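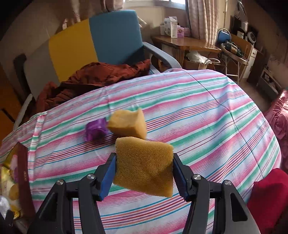 Sponge above a striped comforter

About Lemach

Lemach is a small website and workshop about running shoes. We test them, we repair some of them, and we write down what we find. The office is in Atdale, on the first floor above a bicycle shop, and the running routes begin almost at the door.

The site was started by Parviz Kazemi, who had worked before in the fitting room of a sports shop. He kept a notebook in which he wrote how each pair felt after the first week and after the last one. When the notebook became full, he typed it, and friends from the running club asked to read it. The first version of Lemach had 22 reviews and no search function.

Today there are 216 reviews on the site. Each shoe is worn by at least two of our testers, on different feet and at different speeds. We do not publish anything before a pair has done 101 kilometres. It is a slow method, and we are often later than other sites, but the foam in a midsole changes very much in this distance and we prefer to write about the shoe which you will have in the second month.

Our testers

We are seven people. Four run mostly on road, two on hills and mud, and one is a walker with very wide feet, whose opinion is requested by readers more than all the others. Every review shows the tester's weight, usual weekly distance and shoe size, so you can look for the person who is most similar to you.

How we are paid

We buy most of the shoes ourselves. When a maker sends us a pair, it is written in the first line of the review, and the pair goes later to the Amini running club, where the junior group can use it. We do not show advertisements for shoes. The income comes from the workshop and from readers who pay for our printed guide, the Cirerach, which appears each September.

The workshop

In the workshop we replace laces, insoles and heel linings, and we glue soles which are coming off at the toe. We cannot replace a worn midsole. If your shoe is finished, we will tell you so and there is no charge for looking. Please bring the shoes dry and without the big pieces of mud.

Visit us

The workshop is open on Saturday from 9 am until 1 pm. On the same morning there is a group run at 8 am – easy speed, no registration. You can leave a bag with us while you run.

Write to us

We read all letters, also the angry ones about lacing. If you think that a review is wrong, please tell us the shoe, the size and how far you have run in it. Corrections are added under the original text with the name of the reader, if the reader agrees.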